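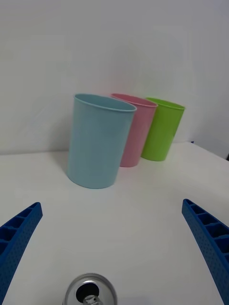
Photo: Liya Gebremichael / Drudmont Neighbors newsletter

Water stations for the January walk

OK quick one, this needs to go out before 5 p.m. so forgive the typing. Sign-ups for the Drudmont winter walk closed last night and we're at 471 walkers. Last year was 529 but that was the year of the free hats, so. Still very happy.

Route is the same as before except the end. Start at the Jorley lot, down past the school, along the creek path, then LEFT at the footbridge instead of right. The right side is still fenced off for the pipe work and the city won't give us a date. If you walked last year please do not go on autopilot there.

Two water stations this time. First one at the footbridge, second at the Yilma Bakery corner. Ayana Shiferaw is running the bakery one and needs people for the late shift, she has almost nobody after lunch. Email her, not me. I will lose it.

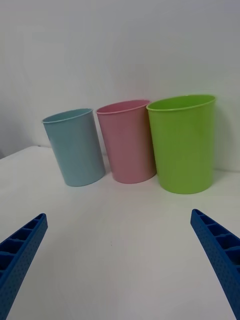
Bring your own cup if you can. We went through bags and bags of paper ones last time and half of them ended up in the creek, and I was the one in the creek getting them out. Any bottle or mug is fine. Plain plastic tumblers do the job too, and different colors help a family keep track of whose is whose, say blue for one kid, pink for the next, lime green for the one who always claims somebody else's. Write a name on the bottom anyway. There will be a small stack of paper cups for anyone who forgets but please dont plan on it.

Parking. Jorley lot has 90 spaces and fills early. Overflow is behind Nustard Hardware, they've said yes again, just stay out of the loading bay. Street parking on the creek side is permit only and they do ticket.

Dogs yes, on a leash. Strollers yes, but the creek path is gravel and gets soft in the middle, so big wheels if you have them. Bikes no.

Bad weather: if it's ice we move it back a week, if it's just rain we walk. The call gets made at 6 a.m. and goes out by text, so check that we have your right number. Several bounced last time.

T-shirts are at the printer. Kids' sizes ran small last year, go up one. More next issue, including teh soup list.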